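Panel perforado sobre mesa blanca: ¿clips o atornillado?

Ebere Garba
Tengo un panel perforado negro apoyado en la mesa, con un soporte curvo en la esquina. Quiero colgar piezas pequeñas sin que cabecee.
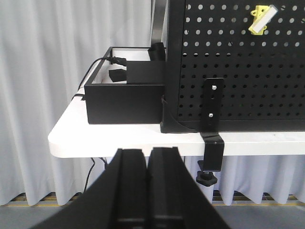

Lustent: Depende del peso. Mídelo antes de comprar nada.

Con 92 gramos por clip no hay problema – lo he probado. 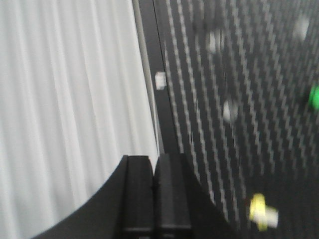
El cabeceo viene de la base. Atornilla un soporte vertical con 2 pernos y reparte la carga; lo verde y lo amarillo, mejor a distinta altura.
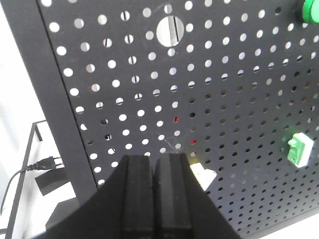
Panel negro con clip verde claro.

Marora
Yo puse bridas. Feo, pero aguanta.

Si detrás hay cortina, deja nueve centímetros

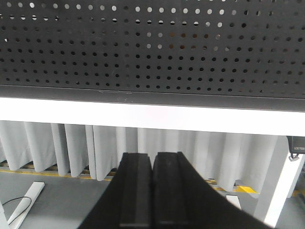 o más, y revisa el apriete en enero.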